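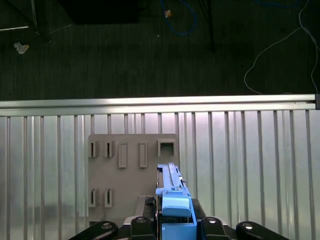 Do I need to tell the county before I put a metal roof over old shingles?

Depends on the county, but most around here want a permit for any full roof covering, including an overlay. Call the building office and ask for the reroof sheet.

Posted by ridgevent59, 7:40 am
Thanks. Some background. The house is a plain gable, one layer of three-tab shingles, 22 squares. I want to go with ribbed steel panels, exposed fastener. One quote came in with a full tear-off and one without. The one without is $2,646 cheaper. Both are for the Briker panel in light gray. I'm in Tumenico, up on the north side, if that helps with snow load.

Posted by oldgutters
Tear it off. You don't know what the deck looks like until you see it. I went over shingles on my garage and found soft spots with my foot two years later.

Posted by mlk_shed
Disagree. One flat layer with no curling is fine to go over if you put down purlins or a good underlayment first. My house was done that way and has had no leaks in nine winters. Check the attic side of the deck with a flashlight after a hard rain. If the boards are dry and there is no staining around the nails, save your money.

Posted by oldgutters
A flashlight won't show you the eaves. The last two feet are where it rots, and you can't get your head in there on a low pitch.

Posted by mlk_shed
So pull a few feet of shingle at the eave and look. That takes an hour.

Posted by ridgevent59
Pitch is 4/12. I can get within maybe three feet of the eave from inside. No stains that I could find. Neither quote says anything about purlins. The cheaper one says "synthetic underlayment, Sideo or equal."

Posted by panelguy_north
I hang this stuff for a living. Three things I'd ask the cheaper guy:
Are the screws going into decking or into strapping?
Who pays if they find bad wood at the edge?
What is he doing at the chimney?
Over shingles with no strapping, the panels can show every bump, and the back side rubs on the grit when the metal moves with the heat. A slip sheet helps. Strapping is better. Strapping also raises the edge, so you need different trim and that has to be in the price.

Posted by tallow
Does your homeowners policy care? Mine wanted to know if there was more than one layer. I had to send them the invoice.

Posted by ridgevent59
Good point, I'll call them. Called the county this morning. Permit is $195 either way, and they allow one overlay. They want a look before the panels go on and again at the end.

Posted by oldgutters
"They allow it" is not the same as it being a good idea.

Posted by panelguy_north
True, but it's not a bad idea either on a clean single layer. I do maybe one in four that way. I won't do it over two layers or anything with a sag.

Posted by hollis_pt
We had Sampaio do ours with a tear-off in June. They replaced four sheets of plywood at the back and charged per sheet. Get the per-sheet price in writing before they start. Ours wasn't, and we argued over it.

Posted by ridgevent59
Asked the cheaper contractor the three questions. Screws into decking, no strapping. Bad wood is extra with no price given. He plans to reuse the chimney flashing.

Posted by mlk_shed
OK, I still say overlay is fine, but I wouldn't hire him. Reusing the flashing is where I'd stop.

Posted by ridgevent59
Agreed. I'm getting a third quote with strapping and new flashing, and I'll have them price the tear-off as a separate line. Will post the numbers when I get them.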